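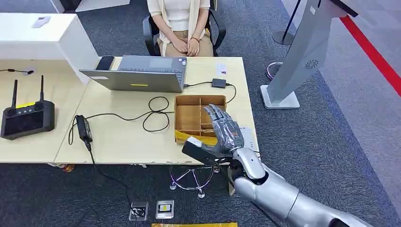 Robot upkeep

Spent Sunday giving the Lotia cell its big service and I have so much to say about grippers, so buckle in. Thread!

The cell is set up for handing things over. Cards, blocks, small boxes, all day long, to whoever holds out a hand. It hit 3000 grips since the last teardown, and that's where Milan Dijkstra and I draw the line and get the tools out.

First job is always power. Arm parked, drives off, e-stop in, and then I go get coffee and come back before I touch anything. Riet Desmet taught me that one and I still do it her way.

Next, the laptop goes on the desk and I pull the joint log. I love this part! You get the motor current for every close, and a finger that's starting to drag shows up as a fat little hump at the end of the curve. We had one. Tiny, but there.

Small parts go in a cardboard organizer with dividers, one compartment per joint, in the order they came off. I've tried the fancy magnetic trays and I keep going back to cardboard. Milan labels his compartments. I don't, and yes, I've regretted it.

The drag was old grease with lint in it. Cotton swab, a bit of isopropyl, fresh grease on the pivot pins (less than you think – way less) and then work the joint by hand until it stops feeling gummy. So satisfying.

If you only remember one thing from this thread: check the cables while you're in there. Bend each one gently where it leaves the connector and look for a shiny spot on the jacket. Shiny means it's rubbing. 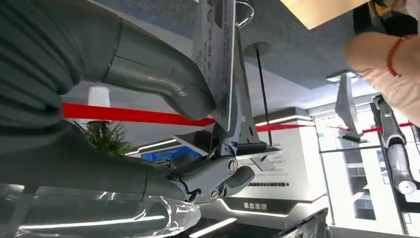 Linkage grippers get loose from the pivots outward, so after cleaning I go over the fasteners before anything gets picked up. Marker stripe across every head, then a 2 mm hex key on the small ones, snug, stop. The bigger round screw in the middle of the assembly and the smaller one lower to the left are the pair I look at first each time. Same with the black cable through the bottom of the mechanism: it needs enough slack to follow the linkage and not so much that it can get pinched. And a printed card held upright like that is my favorite grip test ever. If the finger plate sits crooked, the card leans, and you see it from across the room!

Somebody asked about pads. Ruchti ones on this cell, swapped as a set. I did try mixing an old pad with a new one last year and the card walked sideways out of the grip every single time. Fun to watch, not recommended.

Then the calibration run. 19 poses, slow speed, one person on the stop button the whole time. Pose 11 still makes a click I can't place. Milan says it's the wrist cover. I say it's the bracket. We've been having this argument since September.

After that it's 30 minutes of plain open and close at normal speed, log running, and compare with the old curve. The hump is gone!! I sent Riet the plot with about nine exclamation marks.

Still on the list: a spare harness from Rimedell, and a proper strain relief at the elbow. If anyone at Hostholm has a clip that fits a ribbed sleeve, please send me the part number – I'm on my third zip tie.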